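So, kurz zum Museumsneubau, komme grad aus der Bürgerversammlung. Kleiner Thread.

1/ Das Haus Cabello kommt in die alte Markthalle. Eröffnung Oktober, sagt der Träger. Glaub ich erst wenn ich drin stehe.

2/ Dauerausstellung zur Stadtgeschichte, 3.000 qm auf zwei Etagen. Planung macht Cladeck, die haben auch das Foyer vom Tiditau umgebaut.

3/ Fast 600 Objekte, viel aus dem Depot. Zunftfahnen, Stadtmodell, die alte Druckerpresse. Endlich!!

4/ Eintritt: noch offen. Donnerstags ab 17 Uhr frei, das steht wohl fest. Schulklasen immer frei.
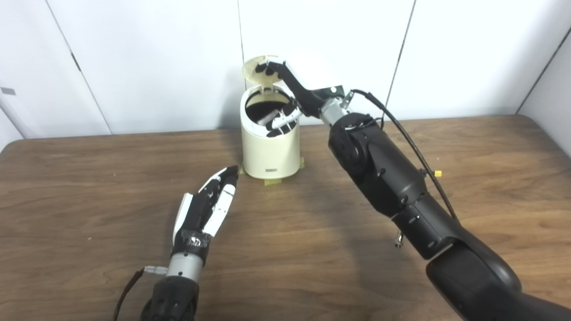

5/ Parken: 40 Plätze. Vierzig. Für die ganze Halle. Gab natürlich Gemurre, Antwort war "kommen Sie mit der Bahn".

6/ Café ja, Pächter nein. Britatar im Gespräch, aber nix unterschriben. Mehr wenn ich die Unterlagen hab.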